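# The Night the Kutari Ferry Stopped

The ferry between Perkstead and Gunska takes 48 minutes on a calm day. On the evening crossing in early October it took close to nine hours, and two passengers ended the trip in a hospital bed.

The engine failed a little past the halfway point. A wave had come over the stern and flooded the intake, according to the harbor office. The Kutari had up to 600 people on its manifest in high season, but that night it was far from full, and most of those aboard were families going home after the school break.

Tadeo Arancibia was on the lower deck with his two sons when the lights went out. He is 39, a roofer, and had made the crossing many times.

"There was a bang and then it got quiet," he said. "You don't notice how loud that engine is until it quits."

The boat turned side-on to the swell. A luggage rack came loose and struck a woman and a teenage boy. The woman broke her collarbone. The boy had a deep cut to the scalp and lost consciousness for a short time. A veterinary nurse from Gunska held a folded towel to his head until the coast guard reached them.

The first rescue boat left Menon 20 minutes after the distress call, but the sea was too rough to bring people across. The crew passed over a medical kit and stayed alongside. A tug got a line on the ferry after midnight and brought it in at walking pace.
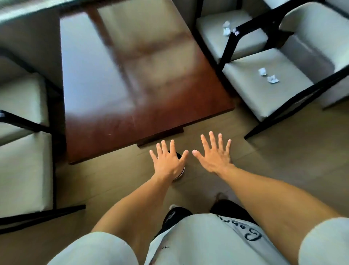

## What the passengers want now

Both of the injured are home. The boy is back in school for half days. His parents have asked the operator for the maintenance records on the rack, which they say was held by two bolts where there should have been four. The operator has not commented on the bolts. It has refunded the tickets.

Arancibia still takes the ferry for work. His younger son won't board it yet, so on weekends they drive the long way by the Menon bridge, leaving before breakfast.

The inspector's first report is due at the Perkstead harbor office on October 31, 2025. Passengers may ask for a copy at the front desk.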